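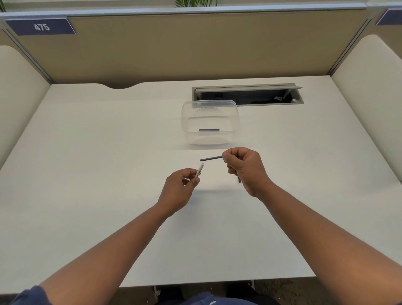 Demonstration gathering (small-parts work)

Demonstration gathering is the practice of recording people at simple manual jobs so that a learning system can be trained on the results. In the form used on the Sestorlow project, a person sits at an ordinary office desk and handles small objects while a camera records from about head height. A typical task has a thin dark rod in one hand and a short white tube in the other, brought together end to end over the desktop. Most adults can manage this without training, a point the training manual takes 9 pages to establish.

Method

Each task is repeated up to 100 times by one person, with short breaks. Desks are kept nearly bare, apart from whatever the task needs and perhaps a clear plastic container for parts. Partitions and plants may stay. Medina, the firm that wrote the manual, asks that both hands remain in view and that nobody hurry. It also asks for natural movement, a quality that tends to vanish once requested.

Fumbles are kept. Early sets compiled at Perus were tidied until every attempt went smoothly, and the system trained on them had no idea what to do after a near miss. Later sets restored the clumsiness, which was in good supply.

Labelling

Recordings are cut into single attempts and given a short written label. The first Hovard set held 1455 attempts and used six different verbs for pushing one thing into another. Attempts to agree on "insert" began in March and were still under way when the set was released.

See also

Teleoperation
Imitation learning
Repetitive strain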